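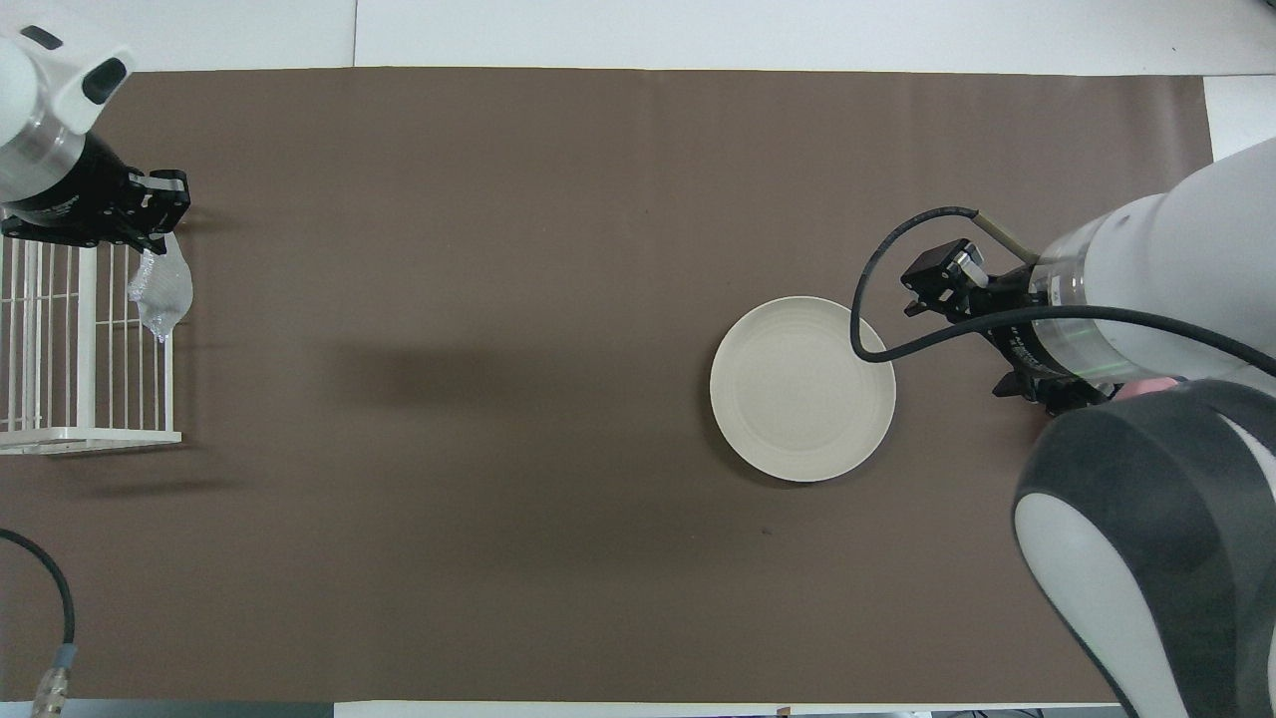 Can a robot do the dishes yet? Sort of! Slowly!

03/06/2021

I spent a good part of yesterday in Clillcombe at the open house Trernivum puts on for anyone curious enough to drive out there, and I went in with one question, the same one my sister asks me every time I write about this stuff: when does it do my kitchen?

Trernivum is a small outfit (31 people, counting the front desk) and they've been working on chores for a while now. Folding, wiping, putting groceries away, and the one I wanted to see, which was moving plates to a dish rack with two arms. The software behind it is called Zovura, and Jarrah Mudgway, who runs the kitchen side of things, was nice enough to let me stand there and pester him for most of the morning.

So here's where it stands. Pick up a plate that's lying flat on a table, and it mostly can. Jarrah told me a plate was the thing they fought with longest, which surprised me until I tried to do it myself with two fingers in a pinch. Try it! You end up sliding it to the edge of the counter or tipping it up on its rim, and you don't even know you're doing it. Then it has to go between the bars of a rack without knocking anything over, and that part I watched go wrong more than once (a lot of clatter, nothing broken while I was there).

They've logged 3539 plate runs so far. I asked how many of those worked and Jarrah said he'd rather wait for the write-up in September, fair enough, but he did say a good run takes about 2 minutes per plate. I have a family of five. You do the math on Thanksgiving.

Clear plastic is the other headache. Bags, wrap, the lid off the deli tub. Cameras have a hard time telling where it starts and stops, and a bag changes shape the second you touch it. Jamshid Hashemi works on that half of the problem and he was a lot more cheerful about it than I would be. He thinks shops will get this kind of help before homes do, and he pointed to Mackay, the restaurant supply place across town, where they're talking about a trial sorting returned dishes in the back room. Same plates all day, same racks, same table height. My kitchen has a drawer that only opens if you kick it, so I see his point.

What I didn't get was a price or a date for anything you could take home. I asked twice. Jarrah laughed the second time and said he still washes up by hand every night, and his boys dry.

The next open house is in September and it's free, but they cap it at 100 visitors, so sign up early if you want a spot up front. I'm going back, and I'm bringing my sister so she can ask him herself.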